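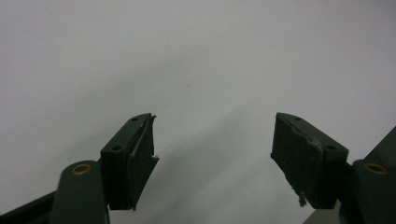 Gripper check before chore trials — Levov hand tool, unit 2

Site: Kulorcombe
Inspected by: Dace Jaunzems
Date: 1 Apr 2022

1. Pads, left finger
Result: FAIL
Comment: Strip along the inner edge is peeling, with a torn fragment at the tip. Small flap at the lower inner corner. Replace the covering and clean off old adhesive first.

2. Pads, right finger
Result: FAIL
Comment: Scuffed patch on the front face, frayed tuft at the lower edge. Do not trim the tuft and return to use. Replace as a pair with the left.

3. Pad alignment
Result: PASS
Comment: Tips level with the gap open. Recheck after new pads are fitted.

4. Pivots and bushings
Result: PASS
Comment: No play by hand on either side. Brass bushings stay in service until the 3000-cycle check.

5. Pad screws
Result: PASS WITH NOTE
Comment: Torqued in March. The Brirnik sheet gives no value for the softer pads — request one.

6. Cycle log
Result: PASS
Comment: 900 closures since the last pad change. Previous set was pulled at 200 after the pan-scrubbing trial.

7. Chore readiness
Folding towels: HOLD. Loose covering can snag terry cloth.
Loading cutlery: HOLD. Thin handles need a sound inner edge.
Sorting bolts into bins: HOLD until items 1 and 2 are closed. Was acceptable in March at slow speed.
Wiping counters: NOT READY. Cloth slips under side load even on fresh pads.

General comment: The Lagos group asked whether the tool can take over the evening bench clear-up. On present evidence, no. Grip planning is adequate for rigid parts, but pad life is too short for a shift without someone checking the fingers. Log wear with every trial result; a dropped fork on worn pads says little about the software.

Open actions: items 1, 2, 5. Reinspect before next powered run.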